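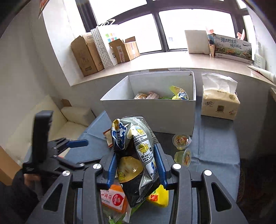 4. Recording your first packing task

Now for the fun part! You hold the Stuletti hand gripper, do the job yourself, and the robot learns from your movements.

1. Put the open box at the back of the table and spread the snacks in front of it.
2. Press the record button and wait for the beep.
3. Close the blue pads on one packet. Squeeze gently – just enough to lift it.
4. Carry it over the rim, lower it and open the jaws.
5. Press record again to save the run.

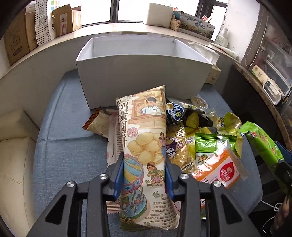 Long packets swing if you grip them near one end, so take hold close to the middle and turn your wrist slowly. You'll get a feel for it surprisingly quickly!

Note: Keep each run under 60 seconds. Longer ones are split when you load them into Palluder.

Note: Mix things up between runs. Move the box a little, swap the packets about, start from the other side – all of it helps the robot cope with a new table.

Caution: Keep your free hand out of the jaws, and don't pull on the cable while recording.

If the beep doesn't sound, see error 1323 in section 9.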